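Notas para la ponencia
Enseñar una tarea de mesa por control remoto: criterios de demostración
Centro Técnico Dustham, 6 de mayo de 2026

Apertura
Agradecer la invitación a la organización y presentar el proyecto Jetulow. Indicar que la intervención dura 19 minutos y que las preguntas se atenderán al final.
Recordar el objeto del proyecto: que un sistema de dos brazos aprenda a recoger una mesa después de comer a partir de demostraciones realizadas por operadores. El conjunto actual reúne 532 demostraciones, repartidas entre las sedes de Dustham y Luswood.

Diapositiva 1. El puesto de trabajo
Explicar la distribución: recipiente transparente a la izquierda, con los desechos; debajo, la superficie negra con el arroz; bandeja marrón en el centro y escurridor gris a la derecha. Señalar los palillos sobre la bandeja y la pinza derecha encima de ella.
Insistir en que el operador dispone de dos brazos y debe decidir cuál actúa primero. Esa decisión también queda registrada. 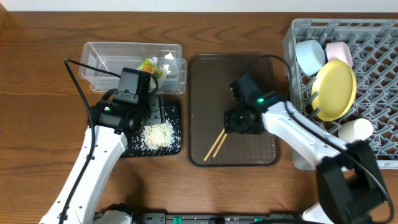

Diapositiva 2. Criterios para el operador
Leer despacio; el público suele tomar nota.
- Movimientos continuos, sin pausas largas sobre el objeto.
- Una sola corrección por agarre. Si falla la segunda, se descarta la toma.
- El brazo que no interviene permanece bajo y fuera de la trayectoria del otro.
- Los palillos se toman juntos - nunca de uno en uno - y se depositan en el escurridor.
Mencionar que la formación de cada operador comprende 12 sesiones y que las primeras no se incorporan al conjunto.

Diapositiva 3. Bandeja despejada y arroz pendiente
Los palillos se encuentran en el escurridor, junto al plato amarillo, y la bandeja está vacía. Dirigir la atención a la pinza izquierda, con los dedos hacia abajo, al lado del montón de arroz.
Comentar la dificultad del material granulado: los granos sueltos admiten muchas soluciones válidas, y dos operadores competentes rara vez coinciden. Remitir al anexo de Torvik sobre variabilidad entre operadores.
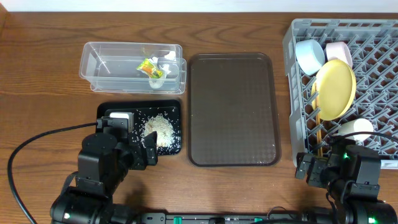

RESULTADOS Y LIMITACIONES
Presentar la tabla sin leerla íntegra. De las tareas parciales definidas, 9 cuentan ya con demostraciones suficientes para el entrenamiento. La recogida del arroz no figura entre ellas.
Reconocer que el control remoto priva al operador del tacto - cuestión planteada ya en la reunión de noviembre - y que ello alarga las tomas con objetos finos.
Si queda tiempo, comparar con el guiado manual de los brazos, que se mantiene en Luswood para las tareas con una sola pinza.
Dar paso al turno de preguntas.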